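Notas del orador: Compensación de errores de traducción en catálogos multilingües
Ponente: Lucinda Tillman
Duración: 20 minutos, más preguntas

1. Apertura
Saludo breve. Presentar el caso Kaleck: catálogo de ferretería, 1250 fichas, original en alemán, versiones en español y portugués.
Aclarar que hablaremos de terminología, no de estilo. Quien quiera hablar de estilo, al final.

2. El problema
Las fichas se tradujeron en dos tandas, con memorias distintas. Resultado: 69 términos con dos o más equivalentes en español.
Ejemplo para leer en voz alta: «arandela de presión», «arandela elástica», «arandela grower». Tres nombres, una sola referencia de almacén.
Consecuencia práctica: el buscador interno devuelve resultados parciales. El cliente de Arruda pedía por código para evitarlo.

3. Método
Extracción de candidatos con Usow, umbral de frecuencia bajo.
Revisión manual de los primeros 500. No detenerse en la configuración; está en el anexo.
Regla de decisión: primero la norma, después el uso del fabricante, después el uso regional. Insistir en el orden — alguien preguntará por México.
Los sinónimos descartados no se borran. Pasan al campo de búsqueda y dejan de aparecer en el texto publicado.

4. Casos difíciles
«Tornillo» y «perno»: la distinción alemana Schraube / Bolzen no coincide con la nuestra. Mostrar la tabla y esperar unos segundos.
«Carcasa», «cubierta», «caja»: se fijó «carcasa» para Gehäuse y «cubierta» para Abdeckung. «Caja» queda reservada al embalaje.
«Articulación» y «bisagra»: sin solución única. Depende de la familia de producto.
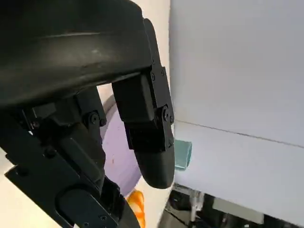 5. Resultados
Glosario cerrado en abril. Sallden lo importó sin cambios en la estructura, salvo el campo de género gramatical, que hubo que añadir a mano.
Pendiente: la versión portuguesa. No prometer plazo.

6. Preguntas previsibles
Coste: remitir al anexo B.
Traducción automática: se aplica el mismo glosario como filtro posterior. Si piden detalle, pasar a la diapositiva de reserva.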